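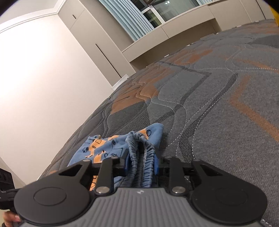 Brinine guest houses split over the fate of the bedspread

2019-06-21

Guest houses in Brinine have until the end of the season to decide whether they still want to be a town with bedspreads. The Clunel Coast tourist office, which hands out the little enamel stars that hang by the front door, has proposed that from next March no establishment should be given its third star if the top layer of the bed is not washed between guests.

It sounds like a modest request. It has gone down in Brinine about as well as a proposal to ban breakfast.

The trouble is one of size. Sheets and pillowcases go to the laundry with every change of guest, and have done for as long as anyone can remember. The bedspread is another matter. It is quilted, it is heavy, and it does not fit in the sort of machine most owners keep under the stairs. In a good many houses it is shaken out of the window, inspected in a kindly light and put back.

The tourist office sent a survey to former visitors over the winter and received 719 replies, which it admits was more than it had planned for. Of those, 52 per cent said they took the bedspread off on arrival and left it on a chair, or on the floor if the chair was already holding the suitcase. Others wrote at length. One guest asked why the bedspread was there at all if the first thing anybody did was remove it, and enclosed a sketch.

"We asked a simple question and got back people's whole philosophy of sleeping," said Tiina Lindqvist, who runs the star scheme. "I had no idea feelings ran so high about the thing on top."

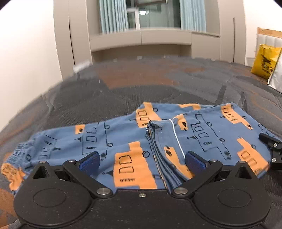 A folded seam in the fabric.

Lindqvist insists that the rule would leave owners free to choose. They may wash the bedspread every time, swap it for a duvet with a washable cover, or leave the bed with just its blankets. They may also carry on exactly as they are with two stars, an option that was met at last week's public meeting with a silence you could have hung a towel on.

The Skolter, the largest hotel on the front, did away with its bedspreads in March and has been rather pleased with itself ever since. Its rooms now have plain white duvets with a strip of dark cloth laid across the foot of the bed. Asked what the strip was for, the hotel said it "finished the look". Asked whether the strip was washed between guests, it said it would get back to us. It had not done so by the time we went to press.

Smaller owners say the Skolter can afford to be smug. Antoniadis, the only laundry in town with drums big enough for a double quilt, already takes in the hotel's linen and says it would need a second van if every guest house sent its bedspreads along too. The firm has not named a price, but it has gone as far as to describe the idea as "interesting", and several owners reported that they had never heard the laundry sound so cheerful.
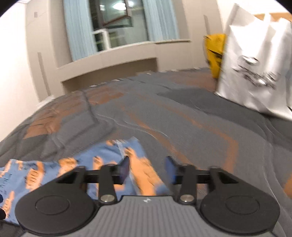
Colour may yet prove a bigger sticking point than cost. A draft note attached to the proposal suggests that bed coverings should be "light enough for cleanliness to be readily seen", a line that owners have read out to each other in various voices. Brinine has never gone in for light. Its visitors come in off a beach with sand, dogs and ice lollies, and its bedspreads have been chosen with that in mind. Under the draft wording, a gray bedspread with rust-brown patterning would be a doubtful case, which is hard on a colour scheme that could swallow a whole cup of tea and show no change in expression.

Lindqvist now says the line about colour was "a thought" and may come out. She is firmer on the washing. There are 76 guest houses in the scheme, and she would like to hear from all of them before the rules are settled. So far she has had replies from almost none, though she has been stopped in the chemist's, outside the bank and once at the dentist's, where she was not in a position to answer.

Owners are also asking what to do with the bedspreads they already have. The charity shop on the quay has put a sign in its window saying it can take curtains, cushions and rugs in good condition, with a line drawn under the word "rugs". The Clunel lifeboat crew have accepted four for the boathouse and would prefer not to be offered any more.

Comments on the draft can be handed in at the tourist office during opening hours, or posted through the door at any time. A further meeting will be held once the school holidays are over, when owners have their evenings back.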